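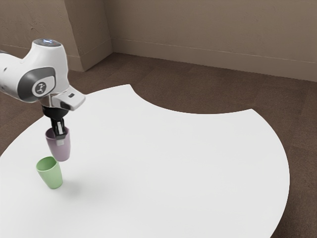
Figure 1. Cup-stacking task in simulation: the arm holds the lilac cup above the green cup.

Progress report to the Nanard Fund: Estus stacking project, April

Stacking trials continued in the simulator during April. Of 800 scheduled runs, 700 were completed without incident. The remainder were lost when the controller stopped responding to the wrist force limit and kept pressing downward after the cups had made contact. The fault was logged as a safety matter, as the same controller is intended for the physical arm at our Breltano laboratory.
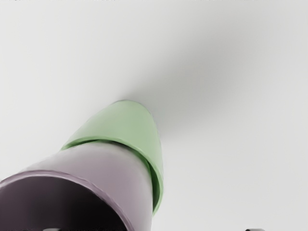

Rosario Barbieri traced the behaviour to a software update that reset the force limit at the start of each batch. The earlier version has been restored, and transfer of the controller to the physical arm is on hold. A check of the limit now takes place before every run, and any run that fails it is cancelled.

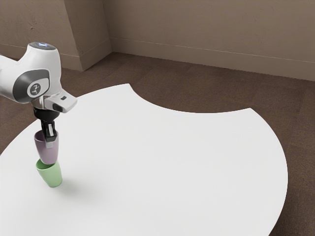

The repeat batch will take 20 working days and will be reviewed by El-Sayed, our safety assessor. We request that the second milestone be moved to the end of June. No additional funding is sought. The revised test plan is attached at page 23.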